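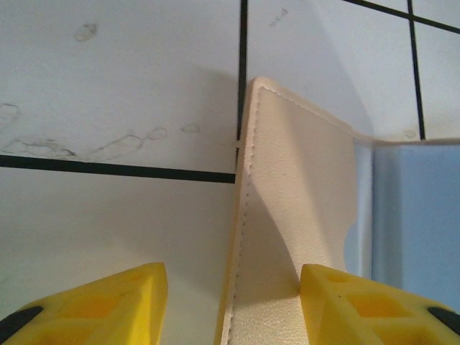 March 5, 2009. Rent on the Furnthorpe place goes up in April. 900 a month, was told by letter, no call, nothing. Read it twice standing in the hall with my coat on. Want something cream with proper stitching down the side like that to keep the lease papers in, mine are in a bread bag. Did the math after supper. 41 left over once the car is paid. Not great.

Looked at the Kobzar building on the way home, 7 units, smells of soup, kind of liked it. Deposit is 210. Bus stops right outside wich helps. 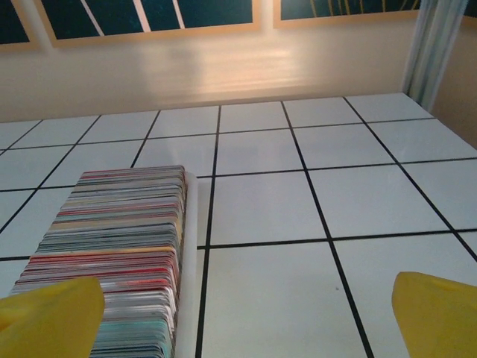

Can I get out of the lease early? Only with two months notice, in writing, and they keep the deposit.

So would have to write tonight. Didnt. Ate toast, went through the closet instead, two bags for the thrift store. Knee bad again on the stairs. 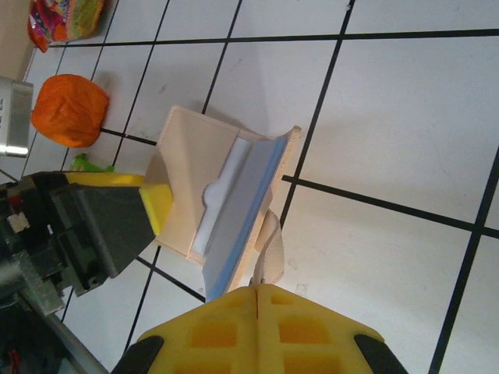 My sister thinks I should stay put til summer and ask Baltolier for more hours first, moving costs more than you plan for. She's probably right. Call them tomorrow before lunch. Also milk, stamps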